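# Grurngate Bench Records: PC Teardown and Refit Cell

Share 12 · Comments 3

## What this is

Grurngate takes in retired office desktops, opens them, swaps or pulls parts, and either sends them back out or breaks them down for material. Until last December every step was done by hand at a row of benches. One bench is now a robot cell. This data card covers the records kept while the cell was brought into daily use, and the notes written by the people who work next to it.

The data was put together for two groups: people tuning the cell, and people planning shifts around it. The second group is the reason the notes are written in full sentences. If you only want the motion logs you can skip to "Files".

## Contents

The set holds 539 bench records. Of these, 508 have a complete log from start to finish. The rest are partial, mostly runs that a technician stopped early, and they were kept on purpose. A stopped run has a free text field called `stop_note` saying why the person pressed the button. Please read that field before you filter those rows out.

Each record covers one task on one machine. Tasks are:

- `card_out` and `card_in` – expansion cards
- `mem_out` and `mem_in` – memory modules
- `cable_out` – drive and power cables
- `place` – putting a part into a holder on the fixture board
- `handback` – the robot gives up and a person finishes

`handback` is counted as a task and not as a failure. The early version of the table had it as an error code, and the bench staff objected, because finishing the job by hand takes skill and time and should show up in the hours.

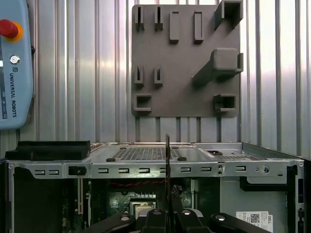

Side panels are still removed by people, and so is anything glued, bent or rusted. The Drirus scheduling tool assigns cases to the cell in the morning and the lead on shift can override it without giving a reason. Overrides are logged in `override` as yes or no. No name is attached.

## What changed for the staff

Before the cell, a technician opened a case, did every step, and signed the ticket. Now the same person preps several cases, watches the cell, and deals with what comes back. The ticket has two signature lines, one for prep and one for final check.

Some effects we can report from the shift notes:

Wrist and thumb complaints went down on the memory and cable steps. These were the steps people asked to be rid of first.

Standing time went up. Watching a cell means staying near it. A stool was added and the stop button was moved to where a seated person can reach it.

New hires learn in a different order. They used to start with cards and memory and work up to power supplies. With the easy steps going to the cell, trainees were seeing mostly the hard cases, and that went badly in the first few weeks. Training now includes 40 cases done fully by hand before anyone is put on cell duty.

Pay grades were not changed by the project. Cell duty is paid at the same rate as senior bench work. That was agreed before the first run and it is written into the site agreement at Kimgate, where the second cell is planned.
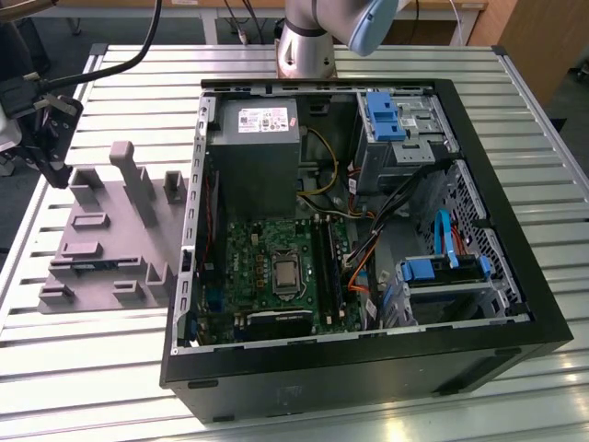 Tanvir Weerakoon wrote on the shared page that the quiet hours are harder than the busy ones. When the cell runs well you have nothing in your hands, and by three in the afternoon you stop hearing it. He would sooner prep cases at the same table than sit and watch, and he asked for the rotation to be cut to two hours.

The rotation was cut to two hours. Records from before and after the change are marked in `rotation` as `long` or `short`. Don't compare stop rates across the two without checking the case mix – the short rotation started in the same week as a delivery of older towers.

## How the records were made

A technician preps the case, lays it on the table, picks the task from a list and starts the run. The log closes when the task ends or is stopped. The technician then fills in three fields: `result`, `stop_note` if needed, and `effort`. Effort is the person's own rating of how much attention the run took from them, low to high. We have seen it treated as a measure of robot quality. It was never meant as one.

Nearly 300 records have an effort rating. The field was optional and some people never used it. That is fine, and missing ratings should be left missing.

The fixture holders were redrawn twice during the period. The column `board_rev` gives the version. Holder positions are not the same between versions, so `place` records should be split by this column.

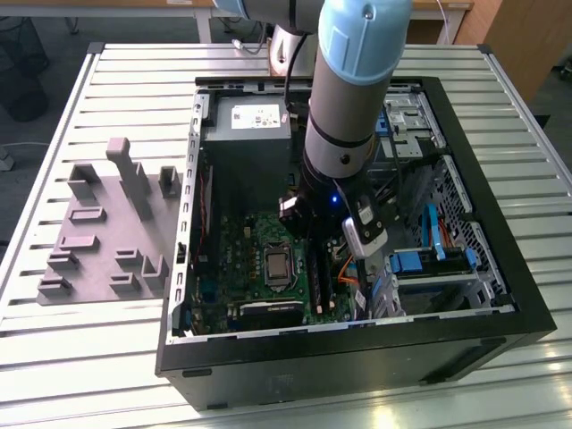 Cable work takes the most judgment and the logs show it. Cables don't lie the same way in any two machines, even of the same model. Most handbacks come from `cable_out`. The usual pattern in the notes is that the technician saw a cable was snagged before the cell registered any force, and stopped it. If you plan to use this set to argue for an unattended cell, those notes argue against you.

## Files

- `records.csv` – one row per task
- `motion/` – joint and force logs, one file per record
- `notes.txt` – shift notes, edited only to take out names where people asked
- `boards/` – drawings of the fixture board versions

## Limits

One site, one cell, desktop towers only. No laptops and no servers. Night shift is thin, and Saturday work is not included because it was run by a contract crew from Dervishi who had not agreed to be logged.

Staff initials were removed from the table. With a team this small, someone who works here could still guess who wrote a given note. Don't use the set to rate individual people. The team agreed to the logging on that condition.

## Contact and corrections

Ognjen Mladenović maintains the table. Corrections to the shift notes go to the person who wrote them first, then to the table. Column names will stay as they are until the Kimgate cell is running.

Share 12 · Comments 3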